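Two minute read

Hallside pen drive passes 700 as the school term gets going

The people of Hallside have been turning out their drawers again, and what a lot of pens they have found! The Hallside Community Room's collection of spare pens and pencils, which began last winter with one shoebox on a windowsill, has now passed 700, and the good things keep coming through the door in envelopes, sandwich bags and, on one memorable afternoon, a very old biscuit tin with a view of a harbour on the lid.

The idea came from Daranee Ratanaporn, who teaches the evening letter-writing class and had grown tired of seeing people arrive with nothing that would write. She asked her own students first, then put a card in the window, and before long she had more than the class could get through in a year. The surplus now goes out to 17 clubs and classes in the area, from the homework group at the library to the crossword circle that meets upstairs at the Sutanto tea shop (they are fond of pencils there, and go through a surprising number of rubbers).
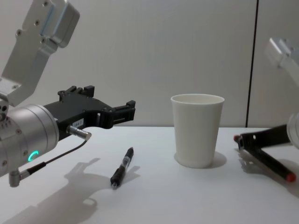

Every pen that comes in is tried out before it goes anywhere, and this is the part of the job that people seem to enjoy most. It is done at a table with a pad of scrap paper and a pot of tea well out of harm's way, and it takes as long as it takes. A mostly black pen with a clip and a clear section in the middle of the barrel, like the one lying on the white tabletop, is always a welcome sight, as the inner workings can be seen without taking anything apart. Solid barrels need a bit more patience. Pens that skip are given a good scribble and a second chance the following week, and those that still refuse are stripped for their springs and clips.

"My mother kept every pen she was ever given, and I'm afraid I do the same," said Tibor Katona, who brought in 38 of them from a single kitchen drawer, along with a ball of string he would quite like back. "I'd forgotten how nice some of them are to write with. I did take two home again, I must admit."

Black and blue ballpoints are still the most wanted, and refills are very useful too, even odd ones. Felt tips are best handed in with their caps on. There is no need to sort anything beforehand - just drop the bag in the tray by the inner door, any time between 2 and 5 in the afternoon.

Daranee is also hoping to hear from anyone who can spare pencil cases, in any state of repair, as the homework group has asked for some before December. A broken zip is no trouble at all, she says, so long as the cloth is sound.

Contact the newsroom | © Hallside News | Back to top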